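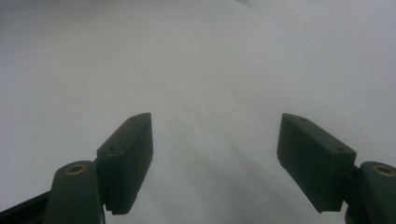
Fig. 1. Fingers in the open position over a plain pale surface. The pad blocks have two screws holes each on the upper face; the brass-coloured ring inserts are in the arm segments.

Jorner hand-held gripper – Set-up guide, section 3: Fingers and pads

By Ravindran Kulkarni | 26 Oct 2023
Filed under: Guides > Grippers > Maintenance
4 comments | 11 shares

This section explains how to check the fingers of the Jorner, how to change the pad blocks, and how to set the open position again after the work. Please read it to the end before you take out the first screw. If your tool has the older straight fingers from Dikel, use section 5, as the pads there are fixed in another way.

3.1 What you need

One hex key from the tool bag. One soft brush. A dry cloth without fibres. A shallow dish for the screws. Two new pad blocks, marked L and R on the back side. The order number of the pair is 839. The number for the older pair was 1,138 and it is still printed on some bags in the Olmedo store. Do not use these, the screw holes do not meet the holes in the neck.

Choose a table with a plain, light top. Small screws are easy to find on it, and the dark green of the fingers stands out well in the camera picture when you come to 3.5.

3.2 Before you begin

1. Switch off the tool and remove the battery.
2. Open the fingers fully by hand. Move them slowly and stop when you feel the end of the travel.
3. Lay the tool on its side, with the camera looking away from you. Put the cloth below the camera housing.
4. Clean both fingers with the soft brush. Begin at the arm segments and finish at the tips.

CAUTION: The lower edge of the pad block is ridged. It is not sharp like a knife, but it can scratch the skin if you pull a finger along it. Hold the block by its sides.

CAUTION: Do not use alcohol or any solvent on the plastic. The surface becomes shiny and then the camera sees reflections which were not there during calibration.

3.3 Inspection

Do this inspection every 26 hours of use, and also each time the tool has fallen, even from a small height.

1. Look at the flat gripping face of each pad. A face with a deep scratch or a rounded corner must be changed.
2. Look at the ridged edge. Compare left with right. A little wear is normal, but when the ridges are flat on one side only, the fingers probably do not close in parallel. In this case do also 3.6.
3. Look at the short neck between the pad block and the arm segment. Use a lamp from the side. A crack begins usually at the inner corner, as a thin light line. If you find one, do not use the finger any more and send it to the workshop in Uston.
4. Check the brass-coloured ring in the top of each arm segment. It must sit level in the plastic. Press it lightly with your thumb. It must not turn and must not move down.

Note: In the camera picture the right finger may look larger than the left one. The right finger is nearer to the camera in this mounting and you should not try to correct it with the screws. Several users wrote to us about this in August.

3.4 Changing the pad blocks

Change always both pads together, even if only one is worn. A new pad against an old one gives an uneven grip and the closing point moves to one side.

1. Start with the left finger. Loosen the screw near the tip by half a turn, then the lower screw by half a turn.
2. Go on in the same way, half a turn each, until both are free. Put them in the dish.
3. Pull the block straight away from the neck. If it does not come, move it very slightly up and down. Do not put a screwdriver in the joint.
4. Wipe the neck with the dry cloth. There is often some plastic dust in the corner.
5. Take the new block marked L. The flat face must look to the centre, towards the other finger. The bevelled edge must look to the outside.
6. Press the block on the neck until there is no gap.
7. Put in both screws by hand for the first three turns. If a screw goes hard from the beginning, take it out and start again – the thread in the plastic is easily damaged and cannot be repaired.
8. Tighten the lower screw first and then the screw near the tip. Stop when the head touches the block and you feel a clear resistance.
9. Repeat with the right finger and the block marked R.

Note: Do not use thread glue. Marcelino Iglesias in our workshop has had to drill out screws from glued pads and each time the finger was lost.

3.5 Setting the open position

1. Put the battery back and switch on the tool.
2. Hold the tool over the light table top, with nothing between the fingers and nothing lying below.
3. Open the fingers fully and look at the live picture. Both pad blocks must be visible in the lower part of the picture, one at each side, with a wide free space between them.
4. Open the menu Fingers and choose Store open. Keep the tool still until the green light comes on.
5. Close the fingers slowly until the pads touch. Choose Store closed.
6. Open and close three times. The value for closed must come back the same on each closing.

Soft shadows of the fingers on the table do not disturb the setting. A hard shadow, for example from a desk lamp, can disturb it. Turn the lamp to the wall or switch it off, then store the position again.

3.6 If the pads do not meet in parallel

1. Loosen all four pad screws by half a turn.
2. Close the fingers on a flat steel ruler, with light force.
3. Tighten the screws in the order given in 3.4, with the ruler still in place.
4. Open, take away the ruler, and do 3.5 again from step 2.

If there is still a gap at the tips after the second try, one of the arm segments is bent. It cannot be straightened, also not with warm water. Write the serial number of the tool on the repair sheet and send the complete finger pair to Uston.

Continue with section 4: Camera window and cover.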